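Print this | E-mail this

By Hrefna Ragnarsson
March 19, 2019

I think people should stop buying matching dishes. My parents saved for a 12-piece set and kept it behind glass, and we ate off whatever was left in the other cupboard. That cupboard is the one I miss.

Plates that don't match get used. If one breaks you replace it for a dollar or two and keep eating. Stores want you to pay 200 dollars for a box of identical things, half of which you will never need.
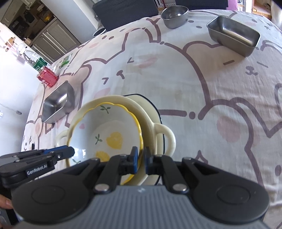
A lemon bowl inside a cream one with handles, on a cream plate with a dark rim.

A stack like that suits any table. Put soup in the small bowl and bread on the plate. Leave the good set at the store.

Contact us | Copyright 2019 Whiteley | Back to top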